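Hetwood opens bed linen reuse service for people moving into a first home

Free sheets and duvet covers to be sorted, folded and packed by bed size
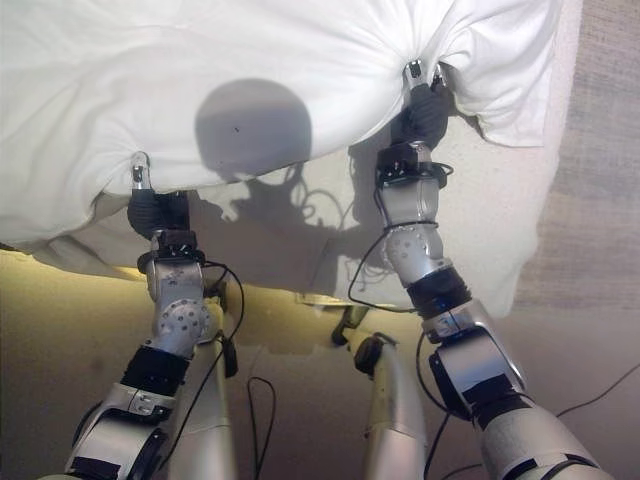

A large white cloth held up at two points during handling.

5/19/23

Hetwood, the household goods charity, has opened a bed linen service for people moving into a first home or starting again after temporary housing. The service takes in used sheets, duvet covers and pillowcases, checks them, and sends them out as made-up sets.

Bedding has been the most requested item at Hetwood since December, ahead of pans and crockery. Until now the charity passed it on as it came in, often in mixed bags with no size marked. In a trial run this spring, 205 households received a labelled set. Each set holds one fitted sheet, one duvet cover and 2 pillowcases, tied together and marked single, double or king.

Fouzia Rana, who manages the service, said: "People were getting a bag and finding a double sheet for a single bed. Large white sheets are the hardest to tell apart once they are folded. You have to open each one out, look it over and measure it before you know what you have got."

Every item is washed before it is checked. Large pieces are lifted and opened out so that tears, thin patches and stains show up, then measured along both sides. Anything sound is folded to one of 4 shelf sizes. Duvet covers are also checked along the opening, and missing buttons or poppers are replaced. Linen that cannot be used on a bed is cut down for dust sheets or sent for textile recycling.

The linen is washed under an agreement with Virk, a laundry on the same estate, which has agreed to take Hetwood's loads for 3 years. Storage boxes and shelf labels have been paid for by a grant from the Timeo Fund.

Zaid Haddad, operations manager at Hetwood, said: "A set of bedding is a small thing to hand over, but it takes a fair bit of work to get right. The folding matters more than we expected. If a king-size cover is folded badly it takes up the room of two, and our shelves are not deep."

Sets are given out through housing officers, support workers and advice centres. Individuals cannot apply directly, but may ask any of these to make a request for them. Requests received by noon on a Tuesday are normally ready for collection the same week.

Donations of clean bed linen in any colour are welcome at the Hetwood front desk during opening hours. Single fitted sheets are in shortest supply. The charity cannot accept duvets, pillows, mattress protectors or electric blankets.

ENDS

Media contact: Fouzia Rana, Linen Service, Hetwood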